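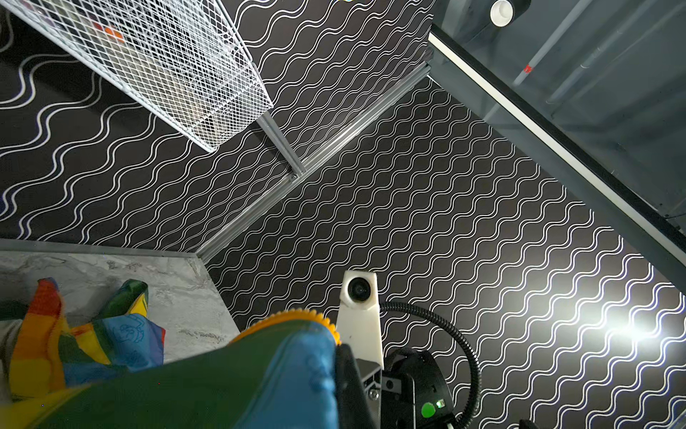 Notes from the Flatley open lab, July

Typing this on the train so excuse the mess. Got there late, missed the coffee, walked straight into the teleop room. Jayanthi Kurian was running the demos. Quick talker, no slides, good.

The setup: person holds a pair of handles, robot copies. Each go gets saved as one episode. They had 1,966 in the bank when we walked in and want 3,000 before they train again. Kitchen-type tasks mostly, toys and cloth on a marble-look counter, wire basket hanging on the wall behind it. Wavy line pattern on the wall panels, made my eyes swim a bit on the monitor. The wrist camera feed is the part to watch. When the gripper has something big in it, that thing fills half the view and goes blurry, and you're steering by whatever's left around the edges.

I had 2 tries. First one, closed too early, knocked the toy over. Second was better but slow. Jayanthi says slow is fine, jerky isnt. They throw out any episode where the operator stops to think for too long. Asked how long is too long, didn't get a number.

Alaric Gallagher showed the by-hand version next door, where you grab the arm itself and walk it through. Heavier than I expected. Nice for one short move, tiring after that. He prefers it for drawers. Jayanthi doesn't, they argued a little, best part of the afternoon.

Stuff to follow up:
Ask Jokport if they sell the handles seperately
Who labels the failed episodes?
Room 49 was locked, supposedly the two-arm rig
Send Alaric the cable clip link

Next visit is Balaskas, if they ever answer my email.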